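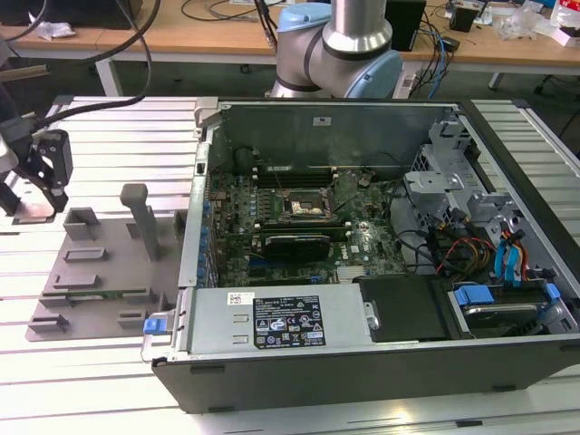 Forum > Analog > Turntables > Threads

Latest Popular Members Search

Kwadwo Osei
Sep 22, 2018

Notes on cartridge loading, split over several posts. Moving magnet only. I'll leave moving coil for another time.

Kwadwo Osei
The cartridge is a Noller with 5 years on it and a stylus replaced in May. Phono stage is the Trirkix, the older version with DIP switches on the underside. Arm cable is a Vanhove, 262 pF measured end to end, plugs included.

Kwadwo Osei
262 pF is a lot before the phono stage adds its own. Coil inductance plus total capacitance makes a low-pass filter with a resonant peak. More capacitance moves the peak down into the audible band, and above it the response drops off quickly.

Kwadwo Osei
With the stock cable I had a hump in the upper treble and not much past it. Cymbals sounded hard and a little dull at once. Left and right matched, so I ruled out alignment.

Kwadwo Osei
The Trirkix manual lists input capacitance with all switches off. It doesn't say the switches add to a fixed value on the board – they do. Measure with the unit powered down and the cartridge disconnected. Don't put a meter across the cartridge coils.

Kwadwo Osei
Swapped to a shorter low-capacitance cable from the parts counter in Andutdale. Same test record, same track, same tracking force. The hump moved up and got smaller. Channel balance didn't change.

Kwadwo Osei
Resistance next. 47k is the standard load. Going lower damps the peak but pulls down the top octave. I tried three values with plug-in loads and went back to 47k.

Kwadwo Osei
Played 14 sides over the two cables before writing this up. Sibilance on worn mono pressings is the same either way – that's groove damage and loading won't touch it.

Kwadwo Osei
For anyone asking about the plug-in loads: metal film resistors soldered into RCA plugs, used with a Y adapter. Keep the adapter short. It adds capacitance too.

2,942 views

We use cookies to keep you signed in and to count visits. Accept | Settings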